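4.2 Equipment Planning and Budget

The first purchase plan at the Gindetti site treated each desk as a full robot cell. Under that plan, the quote from Brinent exceeded the January allocation, and the order was reduced to 2 arms, to be shared among stations. Grippers were budgeted separately, as the choice of fingertip depends on the smallest item to be handled. For small capped tubes, one hand must hold the body while the other works the cap, so a single-arm cell was ruled out at the quotation stage.

Following Cortés, we list fixtures, cabling and spare fingertips as recurring costs. The Clenditz catalog prices a fingertip set at 149 and a desk clamp at 200, before tax. Desk work of the kind shown in Figure 2 was used to set the reach and grip requirements. 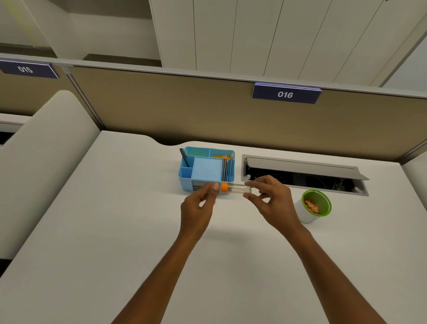
Figure 2. Two-handed handling of a capped plastic tube at a desk station.

Cable access at the desktop was also entered in the site survey, and stations without it carry an added installation charge in the revised budget.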